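Folding fine rib knits so they dont go wonky

jendar_25
Drawers are a mess. Anything ribbed slides open the minute I stack it. Fold or roll?

hananm
Roll. Every time. Takes 25 seconds and you can see the colour.
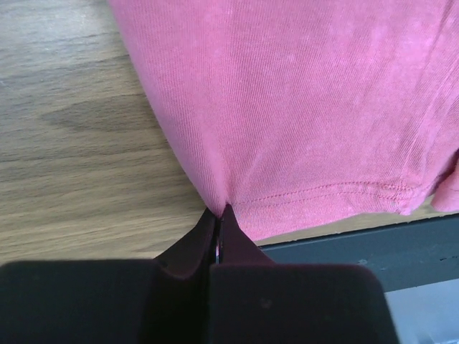

Gunnel L
Rolling stretches the hem imo. I fold mine flat on the table — sides in first, smooth it with your palm, then bottom up. Same as the pink one, fine ribs, wide hem with the two rows of stitching. Get that hem straight before anything else or teh whole thing twists.

hananm
Never had one stretch. Been rolling since August.

Gunnel L
Depends on the knit I guess. Heavy ones, sure, roll away

jendar_25
Ok folding tonight, will try rolling the grey ones. Cheers both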